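Search this site Go

Week 2 handout: The Pirkel two-arm kit
Notes by Halina Sadowski, Skillden

Welcome back! This week we look at a kit I've grown very fond of, the Pirkel from Hornulura. You get two arms, a gripper for each and a small camera at the wrist, and it all bolts to an ordinary bench. My first setup took 80 minutes, mostly cables.

What I like: the fingers come off with one screw, so swapping pads is a pleasure (try both colours of pad, they wear differently). The wrist view is wonderful for learning where a grip goes wrong. What I'd fix: the manual skips homing completely, and the fingers block a good part of the close-up view. Plan for that!

Our job is racking plates. Plates are great practice: thin rim, shiny glaze, narrow slots. Read the Adamczyk chapter on grasping first, then allow 15 minutes a pair at the bench.

Before August, think about this: which arm should go in first, and where should the other one wait?
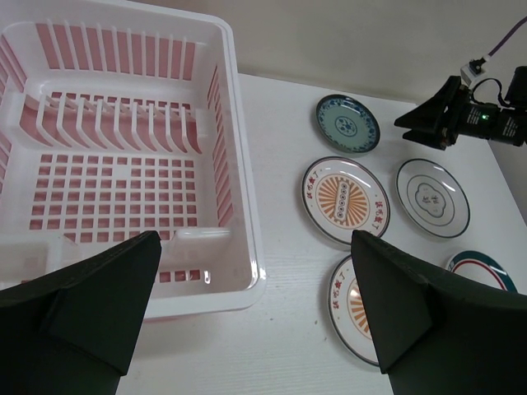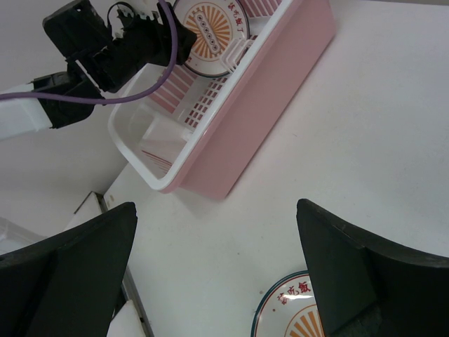

Wrist camera views, plate racking task. The second has a plate upright in the rack.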